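December 21, 2018

Quick one before I lose the evening to wrapping. I said back in May that I'd write up the no-buying thing once it was properly under way and then I didn't, so, sorry to the people who asked. Both of you.

The rule was simple. No new clothes, no new craft stuff, nothing for the flat unless something broke and couldn't be mended. Food, soap, bus fares, fine. I'd added up the year before and got to 300 pounds on what I can only call bits. Candles. A second colander. Wool I liked the colour of.

## How it went

Badly for the first month. I'd open the Skandholm app without noticing I was doing it, thumb just went there. Deleted it. Reinstalled it. Deleted it again and asked Fares Atallah to keep my login, which he thought was very funny and still brings up.

After that, easier. I stopped reading the emails and then I stopped wanting the things in the emails. Dull but there it is. The summer was fine, really. You don't want a lamp in July.

October was the wobble. Cold, dark at teatime, and Juvitz had the big grey jumper in the window, the one with the collar. Walked past it for weeks. Didn't buy it. Went home and darned the elbow of my old one instead and the darn is horrible, a sort of lump, but it's warm and it's under a coat most of the time.

I also broke the rule twice and I'd rather say so:

- a kettle (the old one leaked on the worktop, I count this as allowed, Cledwyn doesn't)
- a Skindolard notebook, A5, squared paper, no excuse at all

## Using up what was there

The best bit of the whole year and the bit I didn't expect. Turns out I had enough odds and ends put away to make presents for nearly everyone. Half a scarf from about three winters ago. Ribbon. Felt. Finishing that scarf took four evenings and a lot of swearing and it's going to my aunt, who doesn't read this. I hope.

The trick, if there is one, is having it all where you can see it. Everything of mine used to live in bags inside other bags and so I bought the same green twice. Now it gets tipped out and put back about once a month and I do remember what I own.

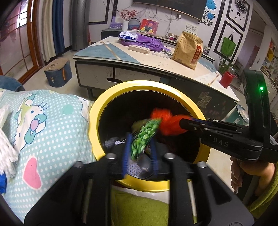
## Throwing things out

Different problem. I thought buying less would mean the flat emptied itself and no, it doesn't, the stuff just sits there looking at you. So in the autumn I started the 30 day box. Anything I wasn't sure about went in, lid on, date on the lid. If I hadn't gone looking for it by then it went to the charity shop.

Only went back for one thing. A tin opener. Everything else I couldn't have told you what was in there, which says something about how much I needed a fondue set.

The rubbish side I'm less proud of. I still get through far too many wrappers. Biscuits mostly, and the little cheese things. I moved the bin to where I'd have to look at it and for a fortnight that helped and then I got used to it, as you do. Cledwyn Skyrme (downstairs, retired, opinions) takes his own tubs to Bataineh on the corner and they fill them with olives and rice and whatever and don't mind a bit. I've been meaning to do the same since the summer. Have the tubs. Haven't taken the tubs.

He does also save string. I'm not there yet.

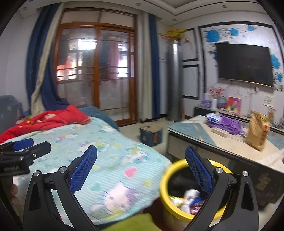 *Bedding and the bin, both staying put for another year.*

## Bedding, as people keep asking

Didn't replace any. Wanted to. There's a whole part of my brain that thinks a new duvet cover would fix January. But it all washes, it all dries on the rack if you're patient, and layering up a quilt and a blanket is warmer than the expensive thing I had my eye on. If a seam goes, sew it the same day or it becomes a hole and then a bigger hole. I have learnt this one the hard way, with a foot through it at two in the morning.

## Next year

Carrying on, I think, with changes. I'm allowing five things across the year, chosen slowly, written in the back of the illegal notebook first. Jumper is not on the list yet. Jumper is near the list.

And I'm going to take the tubs to Bataineh. Writing it down so I have to. Will report back, probaly late.

Right — sellotape has gone missing and I'm not allowed to buy another one until I've looked under the sofa.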